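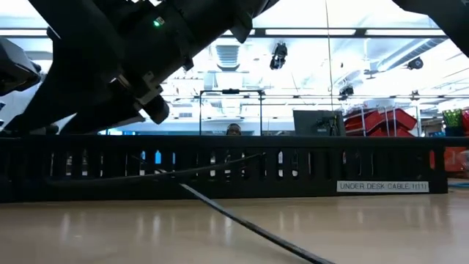
Slotted cable tray along the far edge of a tabletop.

Equipment Review: Clodar Room Cable Kit

Issued by the Office of Furnishings and Learning Spaces, Barbier College
Friday, February 11, 2022

Purpose of this review

The Office reviews furnishings and small equipment on request from departments that expect to buy more than one unit. This review covers the Clodar Room Cable Kit, a boxed set of parts for keeping power and data cables in order in a shared room. The request came from the Library and from two academic departments that have moved to flexible seating. Departments outside the College are welcome to use the findings, but should check them against their own fire and electrical rules.

The kit was bought at list price through the regular purchasing system. The Office received no discount, loan or other consideration from the maker. It was installed in a group study room on the second floor of the Library and left in ordinary use through the fall term. A competing set, the Stalteo Desk Pack, was installed in the room next door for comparison.

What is in the box

The Clodar kit is sold as a single package of 142 pieces at $340. The greater part of that count is made up of adhesive clips and screws. The larger items are the steel trays, a set of end caps, four lengths of zippered fabric sleeve, a floor cover for one walkway crossing, a roll of hook-and-loop strap, and a sheet of write-on labels. A hex key and a paper drilling guide are included. A power strip is not, although the picture on the carton may lead some buyers to expect one.

Parts are packed in cardboard with very little plastic. The steel pieces arrived without scratches or bends. One bag of screws was short, and Clodar replaced it in the same week after a single e-mail message.

The printed instructions cover tables, desks and wall runs in separate sections. They are well drawn, and the text is in plain English. Staff who had not installed equipment of this kind before were able to follow the table section without help. The wall section is weaker. It assumes wood studs and says nothing of masonry, a serious gap for older campus buildings.

Installation

Two members of the Office staff fitted the kit to three tables in one afternoon. Most of that time went to measuring and to clearing out the old cables. The trays may be clamped or screwed. The clamps hold well on a flat top with a square edge, but they will not close properly on a rounded or beveled edge, and departments with older oak tables should plan on screws. Screws are also advised wherever a table is moved often.

Adhesive clips were placed on the legs and on the underside of each top. Surfaces must be wiped with alcohol and allowed to dry before the clips go on. The instructions state this, but in small type on the last page. Clips put on without wiping came off within days. Clips put on as directed remained in place for the whole term, with the exception of two on a table leg that is regularly kicked.

The drilling guide is printed on thin paper and stretches when it is taped down. The Office recommends measuring from the table edge with a steel rule and disregarding the guide.

Daily use

The trays are the best part of the kit. They are wide enough to hold a full-size power strip along with the bulky charger blocks that come with laptop computers. The slots in the side allow a cable to leave the tray close to where it is needed, and their edges have been rolled so that they do not cut into a cable jacket. Students plugged in their own chargers without asking for help, and most pulled them out again without dragging other cables along.

Sound is a minor point, but it was raised by Library staff. A charger block dropped into a bare steel tray makes a sharp noise that carries in a quiet room. A strip of felt laid along the bottom solved the problem at very little cost. It would be reasonable for Clodar to supply one.

The fabric sleeves are less satisfactory. They look tidy when new, and the zipper allows a cable to be added later without taking the whole run apart. Custodial staff reported, however, that the sleeves collect dust and cannot be wiped clean. By the end of the term the sleeve nearest the door was visibly gray. It may be hand washed, but this means removing every cable in it. The Office would use the sleeves only where they hang clear of the floor.

The floor cover performed well. It is low enough for a wheeled book cart to cross, and it lay flat on both carpet tile and linoleum. It is also short. A room wider than a standard study room will require a second cover, sold separately.

The hook-and-loop strap carries the Lavar name and is of good quality. It kept its grip after repeated opening and closing. Many departments still rely on plastic cable ties, and the Office keeps them in stock in boxes of 500. They are cheap, but they must be cut to make any change, and the cut ends are sharp. For any bundle that will be opened more than once a year, strap is the better choice.

The labels should be replaced. The write-on surface smears for several minutes after marking, even with permanent ink, and the adhesive leaves a residue. The labels printed on the standard office label maker were clearer and lasted longer.

Cleaning and care

Trays should be emptied and wiped at the end of each term. Paper, pencil shavings and food wrappers find their way into them, and anything that can burn should not be left beside a power strip. The Office has asked the Library to add the trays to its existing end-of-term checklist.

The powder finish resists ordinary cleaners. A citrus-based product left a dull patch on one end cap and should be avoided.

Comparison with the Stalteo Desk Pack

The Stalteo set costs $170 and is intended for a single desk. It has one tray made of wire mesh, a small number of clips and a short sleeve. The mesh is lighter than the Clodar steel and makes less noise, but small plugs slip through it, and the ends of the wires are not well finished. One member of the staff scratched a hand while fitting it. Its clamps, on the other hand, have a soft pad and a swivel foot, and they hold on rounded edges where the Clodar clamps do not.

For a private office with one desk, the Stalteo set is sufficient and the larger kit would be wasteful. For a room with three tables, three Stalteo sets would cost $510 against $340 for one Clodar kit, and the room would still lack a floor cover.

Safety notes

No tray makes an overloaded power strip safe. One strip may not be plugged into another under College rules, whether or not it is out of sight. Departments should confirm that the strip's own cord reaches the outlet without strain and that it can be switched off by a person standing at the table.

A table fitted with a tray must not be folded or stacked until the tray has been emptied. Tables on casters should be unplugged before they are moved. In the study room, one table was pushed toward the window with its cord still in the wall, and the outlet plate had to be replaced.

Persons who use wheelchairs must have clear knee space. A tray mounted at the center of the underside takes up some of that space, and the Office therefore requires mounting at the far edge or at the side on any table designated as accessible.

Findings

The Office rates the Clodar Room Cable Kit as suitable for purchase for group study rooms, seminar rooms and shared offices with up to three tables. It is not recommended for single desks, for rooms with masonry walls where a wall run is needed, or for folding tables.

Departments placing an order should add the following to the request: one roll of felt strip, one second floor cover if the walkway is wide, and masonry anchors only after consulting the Facilities desk. The labels in the kit may be discarded.

Orders received before the end of March will be combined into one purchase. Requests should be sent through the furnishings form with a room number and a simple sketch showing the tables and outlets. The study room may be visited during Library hours when it is not reserved.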